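Hanne Manninen on running a small mail-order yarn shop

Hanne Manninen had 20 minutes before the courier came, so we talked in the back room at Kuusisto with the door propped open. She packed the whole time. Coffee going cold on the shelf behind her.

She started the shop with one supplier, one spare bedroom and a postal scale from a yard sale. That was 11 years ago. Now it's a storefront on the ground floor, open mornings, and a website that does most of the selling. Sock yarn, mainly. Some lace weight. No needles any more, she got sick of the returns.

"I never wanted a store," she says. "I wanted to buy yarn at the wholesale price. That was the whole plan. Then the mill told me the minimum order and I thought, well, I guess I'm a store."

The mill was Kellance, still her biggest supplier. She talks about them the way people talk about a cousin - fond, a bit tired. They changed the base on her best selling sock yarn one spring and didn't say a word. Same label, same price, different twist.

"I found out from a customer. She'd knit one sock in February and the other in May and they didn't match. She mailed me both socks. I still have them, she didn't want them back."

Did she think about dropping the line?

"For a whole afternoon. But what am I going to do, people love it. I put a note on the page. Old base, new base, here's the difference, buy enough for the pair. Sales went up, if you can beleive that."

Color is where the arguments happen. She orders it in lots of 100 skeins and photographs every lot again, even when the name on the tag hasn't changed. North window, before noon, white card in the corner. If it's raining she waits. Green is the worst, she says. A teal called Cloto took her a week and she still isn't happy with it.

"Every screen shows it different. I tell people, if the color matters, write to me and I'll mail you a snip. A snip costs me a stamp. A return costs me a lot more than a stamp."

Ita Fitzgerald came on part time to do the books and ended up running shipping. She leans in from the hall at this point to say the snips were her idea. Hanne doesn't argue.

Between them they have a system. Orders in by ten go out the same day. Skeins go in tissue, tissue in a mailer. Anything with buttons or a glass jar in it gets a box and padding.

"We broke 5 jars in one month," Ita says. "Hand lotion. Wool wash. You haven't lived till you've had wool wash all through a parcel of silk." After that she wouldn't ship glass without something soft on every side.

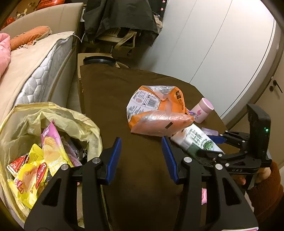
On prices

I ask about the increase last winter, the one that got her so many emails. She puts the tape gun down for this one.

"I waited too long. Two years I ate it - postage, wool, everything. Then I had to do it all at once and it looked awful. If I'd gone up a little each season nobody would of blinked."

She answered every email herself. Some people left. A few came back by summer and didn't mention it, and neither did she.

On what's next

A new inventory program, Hurnerex, which she's had since spring and doesn't trust yet. She keeps the paper notebook going alongside it. Ita would like the notebook gone.

"She can have it when the computer gets the count right," Hanne says. "Last week it told me I had minus three of the gray. Minus three! Where are they?"

Also a club, maybe. Mystery skein every other month, small group, nothing fancy. She's been putting it off because a club means deadlines and she has seen what deadlines do to dyers.

Does she still knit?

"On the bus. One hat, the same hat, I think it's the third year." She looks around for the scissors, which are in her apron. The courier is already honking out front and there are two parcels left to label, so that's where we stopped.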